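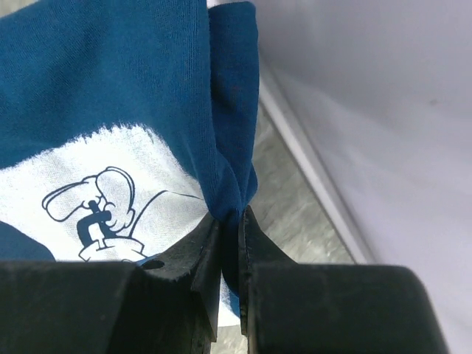
关于我们

Allix 是一个写营养的小网站,也办课。我们不卖保健品,不卖代餐粉,也不给“超级食物”排名次。如果您是搜“吃什么排毒”进来的,先说一句:肝和肾一直在干这件事,羽衣甘蓝汁插不上什么手。

网站是 Leobardo Barrera 办起来的。他早年在 Flolville 一家食品包装公司写产品文案,工作内容之一是把“含有”写得像“富含”。同样一碗燕麦,换个每份的克数,就能从“来源”变成“优质来源”,他对这套手法很熟,熟到后来自己去超市也不看包装正面了。离开之后,他把当年写过的句子一条一条拿出来对照文献,发现能站住的不多。最早的几篇文章就是这么来的,谈的是膳食纤维、植物甾醇,还有那句到处都有的“增强免疫力”。

Damián Alvarado 后来加入,负责查证。他的习惯是先看研究对象是谁。很多标题里写着“研究证实”的东西,翻到原文,对象是小鼠,或者是培养皿里的细胞,剂量换算到人身上,一天得吃下去一大盆。小鼠实验当然有用,可拿它来劝人每天喝三杯甜菜汁,中间差的步骤就太多了。

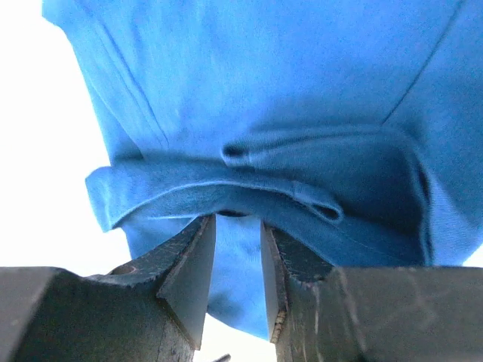 再说说我们怎么写一篇稿子。选题多半来自读者来信,去年收到的信里,问得最多的是维生素。有人问吃胡萝卜能不能治近视(不能),有人问煮过的菠菜是不是就没营养了(没那么夸张,维生素C怕热也怕水,胡萝卜素倒不太怕,跟一点油一起吃反而更好吸收)。收到问题后,我们先找系统综述,没有综述再看单项的人体试验,还没有,就照实写“目前不知道”。写“不知道”的文章点击很差,我们照发。

网站上现有 668 篇文章。其中 18 篇在开头标了“已更正”,更正的地方和原来的说法都留着,读者可以自己对照。有朋友劝我们把旧说法删掉,看着体面些。我们觉得一个谈营养的网站如果从来没有更正过,那才值得怀疑。
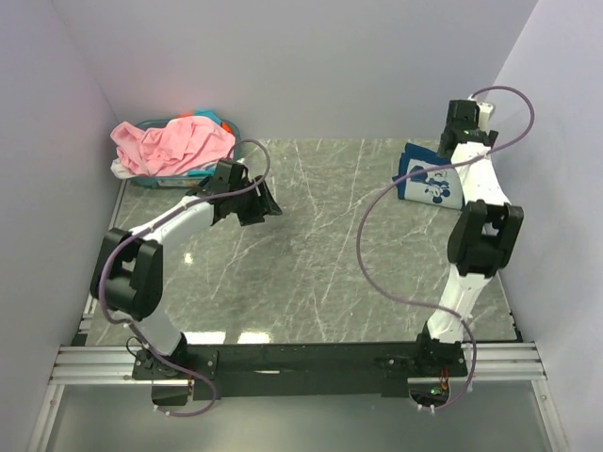
台面两侧各装一只白色机械臂,线缆为紫色。

课程部分设在 Zatstead,叫 Tapia 读标签课,每班 2 位老师带,星期天上午上课。内容很窄:怎么看营养成分表,怎么看配料顺序,“无添加蔗糖”和“无糖”差在哪里,浓缩果汁算不算糖。上课时请带一件自己家里常买的东西,酸奶、麦片、酱油都行,空包装也行。不少人带来的是标着“儿童”两个字的零食,成分表和旁边那款成人的放在一起看,区别往往在图案上。

课上不教减肥。也不发食谱,因为我们不认识您,不知道您的血糖、肾功能和正在吃的药。服用华法林的人,绿叶菜的量最好保持稳定,要改先问开药的医生;肾病患者看到“高钾水果有益健康”这类文章,请先关掉页面。这些话网站上重复了很多遍,有读者嫌烦,我们还是会继续写。 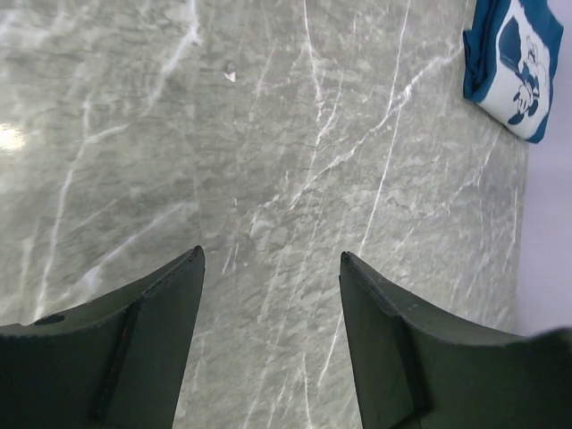
台面近景,灰绿色石纹,白色纹路多为斜向。

钱从哪里来,是我们自己看别人网站时第一个要找的东西,所以也写在这里。收入有两块,一块是课程学费,一块是读者订阅。食品企业、补剂品牌和行业协会的赞助,我们不收,样品也不收,寄来的会退回去。有一年某家卖螺旋藻片的公司提出赞助一个专栏,条件只是“语气正面一点”。专栏没有开。

我们也有偏向,说明一下比较公平。两个人都爱吃豆子,写豆类的时候容易手软;Leobardo 对一切印着叶子图案的包装先入为主地不信任,这点 Damián 审稿时会往回拉。文章底部都列了参考文献,请不要因为是我们写的就信,点进去看一看。打不开的链接告诉我们,会换。

投稿须知:每篇不少于 400 字,须附原始文献,新闻稿和微信公众号截图不算。写“古人早就知道”的来稿,请注明是哪位古人、哪本书、哪一页。

来信请用网站上的联系表格。个人化的饮食建议我们答不了,这类信会回一封短信,请您去看注册营养师或医生。

最后更新:六月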